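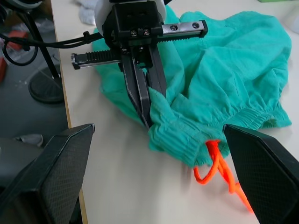
The Prendumov home cooler holds prefilled syringes and pens between the time they leave the pharmacy and the time they are used. Complete this section before placing any medicine in the unit. Set the cooler on a hard, level surface with free air on all sides. A white tabletop is suitable, but fabric lying on it, like the crumpled teal-green garment, must be moved well away from the rear vents. Soft material drawn against the grille restricts airflow and raises the chamber temperature.

## 3.2 First cooling cycle

1. Remove the foam block from the chamber and keep it for transport.
2. Wipe the chamber with a damp cloth and dry it.
3. Connect the power adapter to the cooler, then to the wall outlet. The standby light turns amber.
4. Close the lid and press **Power** for two seconds.
5. Leave the unit closed and empty for 60 minutes.
6. Read the display. If the reading is still falling, wait another 40 minutes and read it again.

**Note:** The display shows air temperature at the probe. It does not show the temperature of the liquid inside a syringe.

**Caution:** Do not load medicine while the standby light is amber. The light turns green when the chamber has reached its set point.

## 3.3 Setting the alarm limits

1. Hold **Set** until `LO` appears.
2. Enter the lower limit printed on the carton. The factory value is 2 °C.
3. Press **Set** once. `HI` appears.
4. Enter the upper limit printed on the carton.
5. Press **Set** again to save.

If two medicines are stored together, use the narrower range. If the ranges do not overlap, the medicines cannot share the chamber.

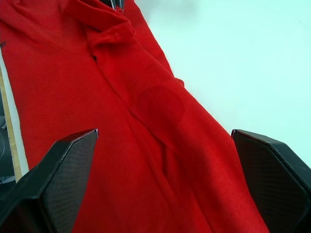
Limits are kept in memory when the power is disconnected. They are erased by a full reset (see 3.6).

## 3.4 Loading

- Keep each syringe in its original carton.
- Place cartons flat on the tray. Do not let them touch the rear wall.
- Do not cover the probe.
- Close the lid until the latch clicks.

**Caution:** Medicine that has frozen must not be used, even if it looks normal after thawing. Ask the pharmacist about replacement.

## 3.5 Battery backup

Charge the battery to at least 80 percent before relying on it. The battery runs the fan, probe and alarm. It does not run the compressor, so the lid must stay closed during a power failure. When power returns, hold **Log** to show the highest and lowest readings, and write both down before clearing them.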